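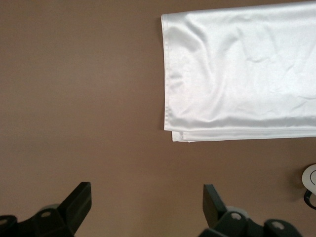

Pre-ride check, Sinwood to Trodindale loop (34 miles)
Filled in by Carys Penry, with comments for anyone leading it next

Brakes, both levers - OK. Hamish's back pads are getting thin, and he has promised me new ones before the next outing.
Tyres and pressures - OK. Do have a good look for flints, as the lane out of Sinwood is full of them after the June hedge cutting.
Lights front and rear - one fail. Nahom's rear light was flat, so he borrowed my spare (I'd quite like it back, please!).
Helmets - OK, straps snug on everyone. 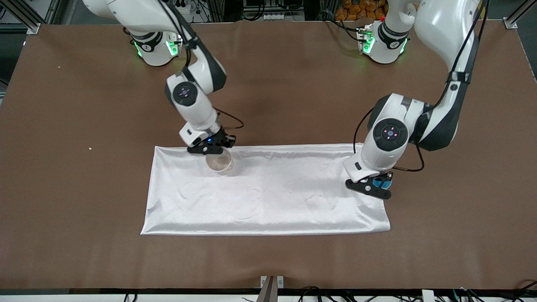 Chain and gears - OK, though Bastien's bottom gear was slipping a bit and you really do want it for the climb up to Dornen.
Spare tubes, pump, levers - OK, one set between two is plenty.
Route hazards - please read this one out at the start. The cattle grid at Derese is slippery in the wet, and the last 100 yards before the main road are loose gravel, so single file and gently does it.
Crossing at Dornen - wait for the whole group, however long it takes.
Emergency contacts - Tobiloba Balogun has the list.

Next check due: before the 5 pm evening ride.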